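About Trerkano

Trerkano is a school for people who want to make decent coffee and tea for other people, ideally without crying. We teach evening and weekend courses to beginners, café staff, church hall hosts and the occasional retiree whose family has asked him to stop experimenting on them.

We have one long room, a back kitchen, and 57 students a term. The sign outside still says Bajpai Shoe Repair. We get a fair number of boots.
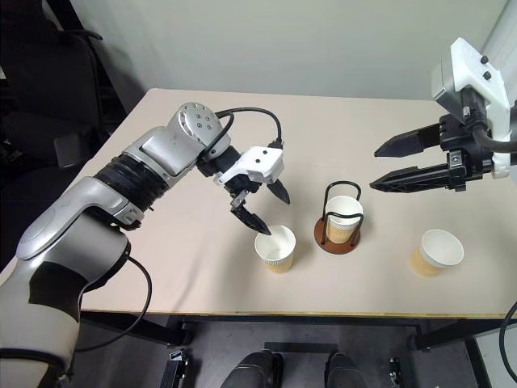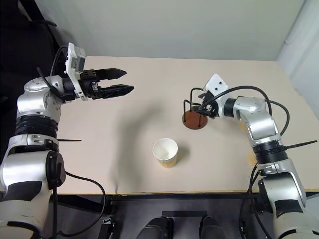 Paper cups on the table.

How we started

Jaqueline Espinoza spent 16 years behind the counter of other people's coffee shops. In that time she was trained exactly once, by a man who told her to "feel the milk" and then went on vacation. When the shoe repair place came up for rent she took the lease, bought a used two-group machine from a bowling alley, and put a card in the window offering lessons. Four people came to the first class. One of them wanted his heels done, but he stayed, and he now runs a very nice kiosk by the bus station.

The bowling alley machine was named Hirkance by the first class, for reasons that were clear at the time. It retired after a long illness. Its replacement is called Turkance and is already showing some of the same symptoms.

What we teach

Our main course is Counter Basics, which runs for eight evenings. You will learn to grind, dose, steam, pour, clean, and say "it'll be just a minute" in a voice that people believe. A surprising amount of it is cleaning. We mention this now so that you can't say we hid it.

Tea for People Who Think They Know Tea is a four-evening course with Jitendra Thakur. He will ask how long you steep your black tea, and he will be quiet for a while after you answer. Students tend to describe this as the best course we offer, and also the most personal.

Opening a Small Place is for anyone planning a café, a cart or a hatch in a wall. Yogesh Goel covers rent, permits, suppliers, waste and what a muffin really costs you. Some of his students go on to open a business. Others go home and sleep well for the first time in months, and we count both as passes.

We don't teach latte art until the last evening of Counter Basics. You may draw a heart. If it comes out as an onion, it's an onion, and the customer will drink it anyway.

Who we are

Jaqueline Espinoza, founder, teaches Counter Basics and fixes the grinder. Drinks hers black, standing up.

Jitendra Thakur teaches tea. Owns more kettles than the insurance form had room for.

Jitendra Sandhu teaches the weekend classes. Yes, two Jitendras. Email for one usually reaches the other, and they have agreed to live with it. Please put a last name in the subject line.

Yogesh Goel teaches the business course and does our own books, so he knows what he's warning you about.

Danuta Sikora runs the office, answers the phone and decides who gets the makeup classes. Be nice to Danuta.

Some things people ask us

Do I get a certificate? You do. It's on thick paper and has a border. No employer has ever asked to see one, but several mothers have.

Can you find me a job? We keep a list of local places that are hiring and we'll call them for you. Whether you turn up on time is between you and your alarm clock.

I don't like coffee. Can I still come? Yes. Two of our best graduates can't stand the stuff. They're very fair tasters, in that everything is equally bad.

Is there parking? There is one space. It belongs to the dentist.

Fees and dates

Counter Basics costs $427, including milk, beans and an apron you get to keep. Opening a Small Place is $522, which Yogesh would like you to enter in your spreadsheet as the first expense. Tea prices depend on the season and are posted in the window. Fees can be split over the length of the course if you ask before it begins.

The next full set of courses begins in September. Sign up at the office or by phone, and leave the boots at home.

Page last updated March 5, 2025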